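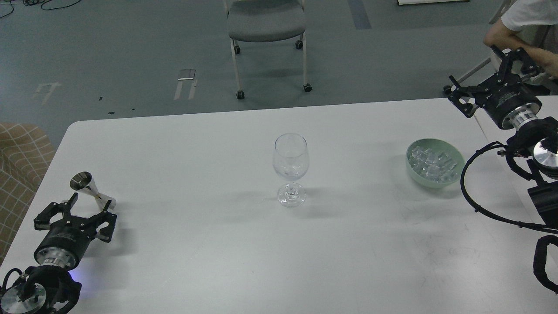

Posted in September by the Dridmont bench blog

The left arm let go of things again this month. It has a fault in the grip force reading, and it shows up most with small smooth metal parts. A jigger lying on its side, like the one by the left gripper, is about the worst thing to give it. We ran 92 picks and it dropped 16, all of them after the controller had reported a good hold. There was no alarm and nothing in the log.

I swapped the cable first, which changed nothing. Then I put the old Pratdale firmware back and the readings settled. I've capped the arm at 70 per cent speed until I trust it.
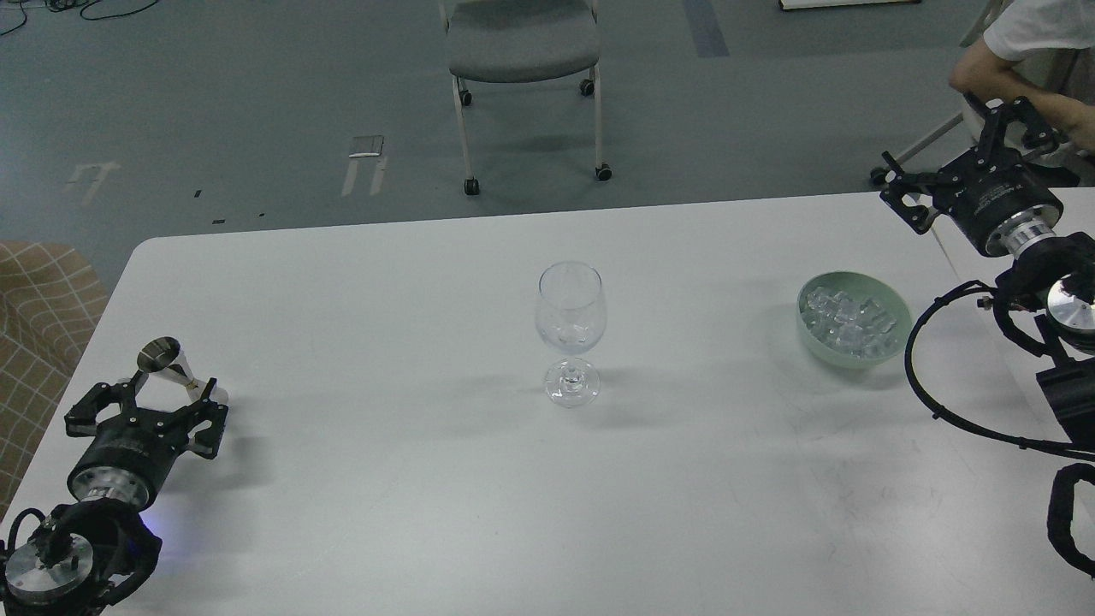
Does the right arm have the same fault?

I haven't seen it there so far. It still runs the older firmware, and I'm leaving it alone until Pratdale replies.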